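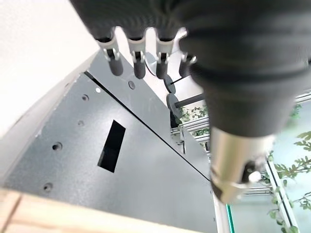 Side panel, dark grey, speckly powder coat. Slot in the middle, little round holes dotted about

Right. Sunday job. Rebuilding the network cabinet under the stairs, bought flat-packed from Prellen and it's been leaning on the radiator since January. Thread as I go, probably badly spelt

Instructions: one sheet, both sides, drawings only. Panel A and panel B look identical till you notice the slot. Took me far too long to notice the slot

Slot is for cables. I think. The drawing has an arrow going into it and then just stops

Finish is nice though, properly nice. Fine texture, sort of charcoal. Old Alico one was gloss and showed every thumbprint in the house

Holes. Some are for the rail, some for the feet, and one I can't find a use for anywhere on the sheet. Leaving it. It can be a window

First go: rail on upside down. Off again. 2 bolts on the floor somewhere, one found in my sock

Tip from Dorin Neagu, who has the same cabinet — don't tighten anything until all four sides are on. Wish I'd asked before teh rail

He also says rated up to 1000 hours in salt spray. It's going under the stairs Dorin

Part number for the spare bolts is 2787 if anyone else is stuck, it's on the bag and not in the leaflet. Mendoza on the trading estate had them in a drawer, didn't even charge me

Top on. Back on. Door shuts if you lift it a bit. Will file the hinge side tomorow or live with it

Router in, switch in, cables through the slot so the arrow was right. Still a leftover washer — putting it in the kitchen drawer with all the others

Kettle on. Shelf brackets next weekend, the Nernmont ones, unless someone tells me they're rubbish first

Filed under: Home & DIY / Sheds, Cupboards & Cabinets

Recent threads
Which masonry bit for old brick
Painting the hall radiator, part 2
Under the stairs: before the clear-out
Drawer of odd washers, an appreciation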